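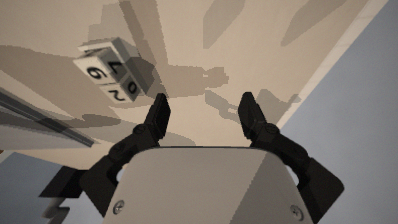 Render: Nanditz

Lalance Opera House: Frequently Asked Questions
Last updated 30 April 2024

Booking

How do I buy tickets?
Tickets may be bought online, by telephone or in person at the box office on the ground floor. The box office opens two hours before each performance and closes at the first interval. Telephone lines are open on performance days only.

How many seats does the auditorium have?
The main auditorium seats 2,163 across the stalls, grand circle, upper circle and balcony. Of these, 171 are sold as restricted view and are marked as such on the seating plan. The restriction varies from seat to seat. Patrons who wish to read the surtitles should avoid the rear corners of the upper circle, where the overhang hides the screen.

Can I exchange my tickets?
Tickets may be exchanged for another performance of the same production up to three days before the date booked. Where the new seats cost more, the difference is payable at the time. Where they cost less, a credit note is issued. Exchanges are not available for the December gala.

Are there concessions?
Concessionary prices are offered to students, to patrons under 26 and to those receiving certain benefits. Proof may be requested at the door – a photograph of the relevant card on a telephone is accepted.

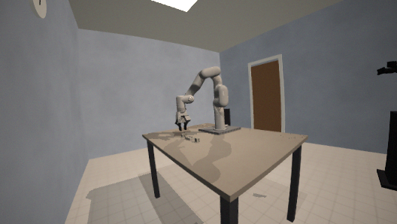 Arm on a rectangular table, blue-grey walls behind.

Performances

In which language are the operas sung?
Most operas are sung in their original language with English surtitles. Operettas and musicals are sung in English, and surtitles are shown for these as well.

How long will the performance last?
Running times are published on each production's page after the final dress rehearsal. Times given before then are estimates and may change.

Will I be admitted if I am late?
Latecomers are admitted at a suitable break in the music, and may be asked to stand at the back of the circle until the interval. Some one-act works have no suitable break. In such cases late admission is not possible and tickets are not refunded.

What happens if a principal singer is unwell?
An understudy or guest artist will take the role. Changes of cast are posted in the foyer and on the website as soon as they are confirmed. We do not offer refunds or exchanges for changes of cast.
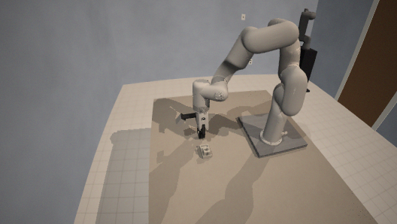 Gripper pointing down, tan-brown mat on the tabletop.

Your visit

Is there a dress code?
No. Patrons are asked to remove hats during the performance.

May I bring children?
Children aged seven and over are welcome at all performances unless the production page states otherwise. Every child must have a ticket. Babes in arms are admitted to relaxed matinees only.

Where can I eat and drink?
The Mekeo Bar serves light meals from two hours before curtain up. Interval drinks can be ordered in advance at any bar. Hot food may not be taken into the auditorium.

Where are the pre-performance talks held?
Talks take place in the Nguyen Room on the second floor, which is served by the lift. They are free to ticket holders but places must be reserved.

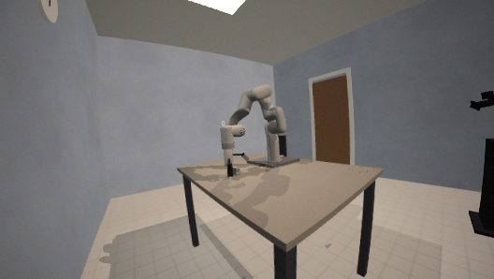 One patron wrote to us after a recent talk to say that it had given away the ending of the opera, and asked whether a warning could be printed in the season brochure. Speakers do discuss the plot in full. A note to this effect now appears beside each talk in the listings.

Can I hear the talk again afterwards?
Recordings are placed on the website within a week and remain there until the end of the production's run.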